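Before you start, give the water softener a full night to settle if it has just come in from a cold garage or truck.

## 4. Setting the hardness and running the first cycle

Welcome to the part most people worry about, and we promise it's gentler than it looks! By now your Illero softener should be plumbed in, with the bypass valve still closed and the salt tank empty. (If you haven't got that far, go back to section 3 and take your time.)

1. Test your tap water with one of the Etim strips from the starter bag. Write the number inside the lid.
2. Pour clean water into the salt tank up to the lower line, then add salt pellets. Please don't use rock salt - it leaves a sludge that is no fun to scoop out.
3. Plug in the control head. The display shows the time first, so set that before anything else.
4. Hold MENU until the hardness number blinks, then enter your reading.

You'll want a clear, level surface nearby for the strips and the manual. A small light-colored table is plenty.
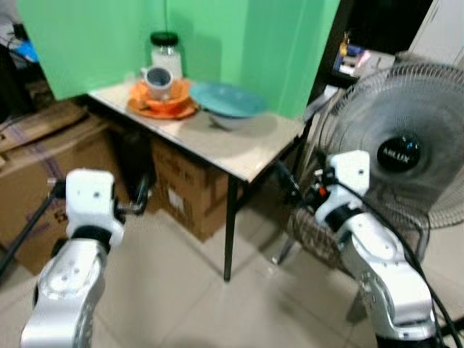
*Fig. 4-1. A small table with a pale rectangular top.*

5. Open the bypass valve a quarter turn and wait for the hissing to stop. Then open it the rest of the way, nice and slow.
6. Press and hold REGEN. The first cycle starts in 2 minutes and takes most of an evening, so we like to begin after supper.

**Caution:** Never let the inlet pressure go above 100 psi. If yours runs high, fit a regulator first.

**Note:** The factory reserve is 3,000 gallons. A small household can lower it in the Muditz menu, and the head will remember your choice through a power cut.

Once the cycle is finished, run the cold kitchen tap until the water is clear. Soft water needs a good deal less dish soap, so start with a small squirt and add more only if your plates and mugs ask for it.
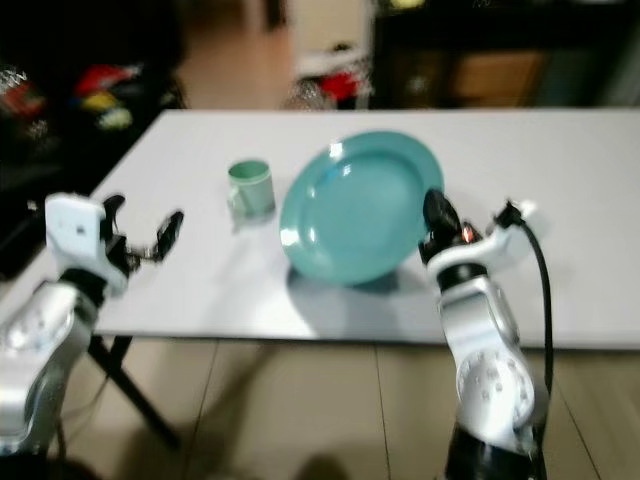

One owner wrote to us that the water felt slippery for the first week and she kept rinsing her hands, thinking the soap was still there. She got used to it, and now notices only when she travels.

7. Check the salt level again in August, or sooner if you've had a houseful of guests.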